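Zumell Support
Ticket 3075
Subject: Two-hand takes rejected on denim, shirts go through fine
Product: Nuneck hand-held gripper pair, recording app
Site: Ratholm Laundry, Cárdenas Street
Status: Resolved

Opened by site, 8:40 a.m.

Hi again! First, the shirts are going great. The folding arm at the end of line two has been running on our own recordings for a few weeks now, and it folds a T-shirt the way our people fold a T-shirt, sleeves first and everything. The crew loves pointing out whose habit it picked up.

So we moved on to jeans and jackets, and now we're stuck. Takes record normally on both grippers. Then at upload we get "Pair mismatch: hand 2 lost" and the take goes in the rejected folder. Yesterday it was 28 rejected takes, every one with denim in it. Shirts and towels from the same session uploaded with no complaint.

What we do: pile of mixed clothes on a bed, one gripper in each hand, pull a piece out, shake it, lay it flat, fold, stop. Same as the training video.
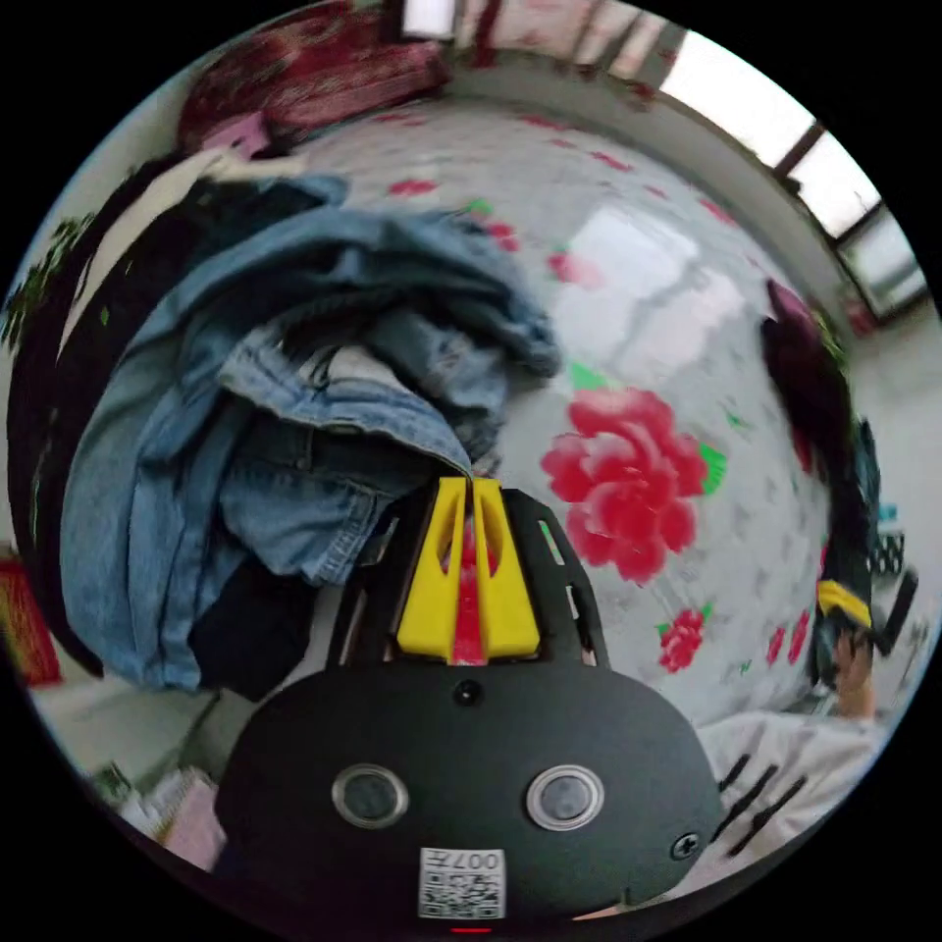 We also do the jackets this way, and those are hit and miss. I'd say half of them get through. We really want jeans working before the April rush, when we get up to 600 bags a day and the folding tables back up to the door.

Already tried:
Restarted the app and both grippers
Swapped left and right
Wiped all the lenses
New cable on the charging dock
Recorded with the curtain open and then closed

Reply from support, 9:25 a.m.

Thanks for the really clear write-up, and I'm so glad line two is going well! Could you check three things for me?

1. In Settings, Pairing, what does the "hand 2 timeout" say?
2. When you pull a pair of jeans out of the pile, does one hand go under the other clothes?
3. Please send the log from one rejected take and one good shirt take.

Reply from site, 10:10 a.m.

Logs attached. Timeout says 5 seconds. And yes, one hand is under there a lot! Jeans are heavy, so you dig in and hold the rest of the pile back with one gripper while the other one pulls. With a shirt you just grab and go.

Reply from support, 11:30 a.m.

Found it, and your answer to number 2 was the big clue. The app matches the two grippers partly by what their cameras see. If one is buried in cloth for longer than the timeout, the app decides it has been put down and closes that half of the take. Your grippers are fine. In the log, the second hand drops out each time during the pull and never gets picked up again.

Please try this:

Step 1. Set "hand 2 timeout" to the "long" option and save. Restart the app so it sticks.

Step 2. Spread the pile out a little before you press record. It can still be messy, and please keep it messy, the arm needs to see that. Just get the heavy pieces off the top of each other.
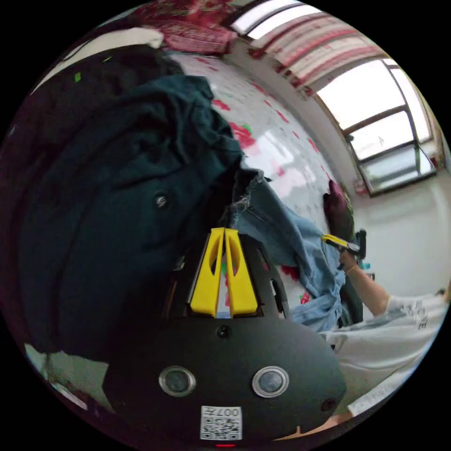

Step 3. Record one pair of jeans and one jacket, then upload only those two before doing a full session.

Step 4. For the rejected takes, leave the folder where it is. I can rejoin the halves on our side if the raw files are still there. Don't rename them.

Reply from site, 1:50 p.m.

Both test takes uploaded on the first try!! Did a short session after lunch with jeans, a couple of jackets and one awful tangled thing with drawstrings, and only the drawstrings failed. I can live with that.

One question from the crew. The folks on the late shift were told they'd move to recording two afternoons a week when the jeans folding goes over to the arm. They like it a lot better than standing at the table (my wrists agree). Can two people share one gripper pair and keep separate profiles? They want their own takes credited on the board.

Reply from support, 2:35 p.m.

Yes, they can! Go to Profiles, Add person, and switch before pressing record. The hand size setting travels with the profile, so nobody has to redo the strap calibration. One warning: if you switch in the middle of a take, the whole take is filed under the second person.

The drawstring take is a separate problem, a grip width warning. I've passed it to the Nuneck team with your log.

Reply from site, 3:15 p.m.

Profiles set up, names are on the board and there is already some arguing over who has the neatest jeans. Rejected folder is untouched and ready for you. Fine to close this one.

Closing note, support

Cause: hand 2 timeout too short for heavy garments pulled from a pile.
Fix: timeout set to long, pile spread before recording.
Follow-up: rejoin rejected takes from raw files; grip width warning on drawstrings moved to a new ticket.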